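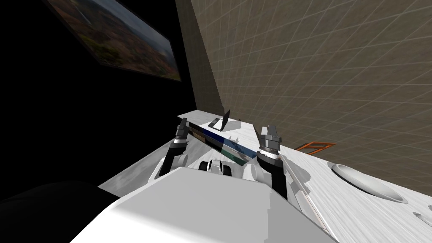 그림 4-1. 흰 상판과 격자 타일 벽, 왼쪽 위에는 벽에 걸린 액자

4장. 재질과 조명 잡기

3장까지 따라오셨으면 벽이랑 바닥, 가구 덩어리는 다 서 있을 거예요. 지금은 전부 밋밋한 회색이라 좀 썰렁하죠? 저는 Hastaner에서 이 단계를 제일 좋아합니다. 회색 상자가 갑자기 부엌처럼 보이기 시작하거든요! 다만 여기서 이것저것 막 눌러보다가 파일이 무거워지는 경우가 많으니까, 처음 한 번은 아래 순서대로 해보세요. 두 번째부터는 마음대로 하셔도 됩니다.

시작하기 전에 파일을 다른 이름으로 하나 저장해 두세요. 저는 이름 뒤에 '재질전'이라고 붙여요. 재질을 한꺼번에 바꾸면 실행 취소가 한 단계로 묶여서, 중간 상태로는 돌아갈 수가 없습니다. (저도 이걸 모르고 저녁 내내 한 작업을 날린 적이 있어요.)

4.1 재질 라이브러리 연결하기

Hastaner를 막 설치하면 기본 재질이 몇 개 안 들어 있습니다. 저는 Ngata 라이브러리를 붙여서 쓰고 있고, 이 안내서의 재질 이름도 전부 Ngata 기준이에요.

1. 오른쪽 패널에서 '재질' 탭을 엽니다.
2. 맨 아래 '라이브러리 관리'를 누르고, Ngata 폴더가 있는 위치를 지정합니다.
3. '색인 만들기'를 누릅니다. 재질이 356개라서 시간이 좀 걸려요. 진행 막대가 멈춘 것처럼 보여도 창을 닫지 말고 기다려 주세요.
4. 색인이 끝나면 검색창에 '타일'이라고 쳐보세요. 목록이 뜨면 연결된 겁니다.

참고: 목록은 뜨는데 미리보기 칸이 비어 있으면 폴더 경로를 의심해 보세요. 경로를 짧은 영문으로 바꾸고 색인을 다시 만드니까 제 컴퓨터에서는 바로 나왔습니다.

4.2 상판 재질 넣기

1. 상판을 클릭해서 선택합니다. 아래 수납장까지 같이 잡히면 Alt를 누른 채로 다시 클릭하세요.
2. 속성 창에서 상판 높이를 확인합니다. 기본 템플릿은 900mm로 되어 있어요. 키에 맞춰 바꿀 생각이라면 재질을 넣기 전에 바꾸는 게 편합니다.
3. 재질 탭에서 '석재'를 고르고, 마음에 드는 무늬를 상판 위로 끌어다 놓습니다.
4. '무늬 방향'을 상판의 긴 쪽에 맞춥니다.
5. '반사' 값을 30으로 내립니다.

반사 값은 처음에 거의 끝까지 올라가 있는데요, 그대로 두면 돌이 아니라 거울 같아요. 무광 느낌이 좋으면 더 내려도 되고요. 저는 일단 30에서 시작해서 조명을 넣은 다음에 다시 만집니다. 조명 없이 반사부터 완벽하게 맞추려고 하면 끝이 안 나요.

주의: 상판이 ㄱ자로 꺾여 있으면 모서리에서 무늬가 어긋납니다. '모서리 이어 붙이기'를 켜면 나아지긴 하는데, 줄무늬가 굵은 재질에서는 그래도 티가 나더라고요. 그럴 때는 무늬가 잔잔한 걸로 바꾸는 쪽을 권합니다.

4.3 벽 타일 넣기

타일은 재질이라기보다 격자라고 생각하시면 쉬워요. 타일 색, 줄눈 색, 줄눈 두께를 따로따로 정합니다.

1. 벽면 하나만 선택합니다. 방 전체를 선택하면 거실 벽까지 타일이 깔려요!
2. '표면 > 격자 타일'을 누릅니다.
3. 모양을 정사각형으로 두고 크기를 입력합니다.
4. 줄눈 색을 고릅니다. 타일보다 밝게 할지 어둡게 할지만 먼저 정하면 나머지는 금방이에요.
5. '기준점'을 상판과 벽이 만나는 선에 찍습니다.

5번은 꼭 해주세요. 기준점을 바닥에 둔 채로 넘어가면 상판 바로 위에 얇게 잘린 타일 줄이 생길 수 있거든요. 화면에서는 별것 아닌 것 같은데, 이 도면을 들고 시공 상담을 가면 제일 먼저 나오는 얘기가 그거예요. 타일 한 장이 온전하게 시작하는 위치를 잡아두면 상담도 훨씬 빨리 끝납니다.

참고: 콘센트 자리는 타일을 깐 다음에 뚫는 게 좋습니다. 먼저 뚫어놓고 타일을 깔면 가끔 구멍이 메워져 버려요. 이미 뚫으셨다면 '개구부 다시 계산'을 한 번 눌러보세요.

4.4 조명 놓기 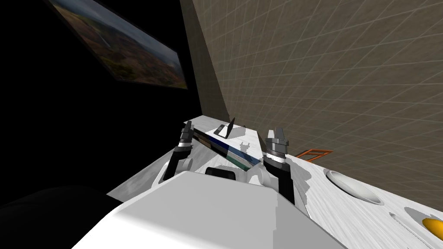 조명은 욕심내지 말고 하나부터 시작하세요. 저도 처음엔 천장등에 레일등에 간접등까지 한꺼번에 켜놓고는, 어디서 오는 빛인지 몰라서 다 지우고 다시 했습니다. 하나를 켜고, 미리보기를 돌리고, 어두운 데를 찾아서 다음 등을 놓는 식이 결국 제일 빨라요. 이때 밝은 쪽만 보지 말고 구석을 꼭 보셔야 합니다. 위 그림에서도 타일 벽은 흰 줄까지 또렷한데 옆 벽은 까맣고, 거기 걸린 풍경 액자는 왼쪽이 어둠에 묻혀 있죠. 이런 벽이 보이면 재질을 의심하기 전에 빛이 그쪽까지 닿는지부터 확인해 보세요. 원래 까만 재질인지, 그냥 빛을 못 받은 벽인지는 임시로 등 하나를 벽 앞에 갖다 놓으면 바로 알 수 있어요.

순서는 이렇습니다.

1. '조명 > 천장등'을 골라 방 가운데에 놓습니다.
2. 밝기를 50으로 맞춥니다.
3. '빠른 미리보기'를 돌립니다. 알갱이가 자글자글한 건 정상이니까 신경 쓰지 마세요.
4. 어두운 벽 쪽에 벽등을 추가하거나, 천장등을 그쪽으로 조금 옮깁니다.
5. 다시 미리보기를 돌립니다. 마음에 들 때까지 4번과 5번을 반복하세요.

상판 위에서 주로 칼질을 하신다면 상부장 밑에 선 조명을 하나 넣어보시는 것도 좋아요. Stuvel 조명 묶음에 길이 조절이 되는 게 있는데, 벽에서 살짝 띄워 달면 타일에 빛이 얼룩지는 게 훨씬 덜합니다. 색온도는 취향대로 하시되, 한 공간 안에서는 되도록 맞춰 주세요. 천장은 노랗고 상부장 밑은 파르스름하면 흰 상판이 반반으로 갈라져 보여요. (의외로 많이들 하시는 실수예요.)

주의: 밝기를 끝까지 올려서 어두운 구석을 해결하려고 하지 마세요. 구석은 여전히 어둡고 상판만 하얗게 날아갑니다. 돌무늬도 줄눈도 다 사라져요.

4.5 벽 장식 걸기

액자나 시계 같은 건 마지막에 겁니다. 먼저 걸어두면 타일 기준점을 옮길 때 같이 딸려 가는 경우가 있어서요.

1. '소품 > 벽 장식'에서 액자를 고릅니다.
2. 벽을 클릭하면 그 자리에 붙습니다. 방향은 자동으로 맞춰져요.
3. '이미지 바꾸기'로 원하는 그림 파일을 넣습니다.
4. 비율이 안 맞으면 '채우기' 대신 '맞추기'를 선택하세요.

직접 찍은 사진을 넣으면 갑자기 내 집 같아져서 저는 꼭 해봅니다! 대신 휴대폰 원본 사진을 그대로 넣으면 파일이 엄청 커지니까 한 번 줄여서 쓰세요. 액자 안에 들어가는 그림이라 작아도 티가 거의 안 나요.

4.6 Bineo로 내보내기

다른 사람한테 보여줄 거라면 Bineo 뷰어용 파일로 내보내는 게 편합니다. 상대방은 Hastaner가 없어도 열어볼 수 있어요.

1. '파일 > 내보내기 > Bineo'를 누릅니다.
2. '재질 포함'에 체크합니다. 이걸 빼먹으면 받는 쪽에서는 다시 회색 상자로 보입니다.
3. '조명 굽기'는 최종본일 때만 켜세요. 시간이 꽤 걸려서 저는 자기 전에 걸어놓고 잡니다.
4. 저장할 위치를 고르고 '내보내기'를 누릅니다.

내보낸 파일은 보내기 전에 직접 한 번 열어보세요. 화면이 너무 어두우면 뷰어의 '노출' 설정이 자동으로 되어 있는지 확인하시고요, 그래도 어두우면 4.4로 돌아가서 등을 하나 더 놓아야 합니다. 타일 줄눈이 멀리서 깜빡이듯 떨리는 건 뷰어 설정에서 '선 부드럽게'를 켜면 없어져요. 수납장 문짝과 손잡이는 5장에서 이어집니다.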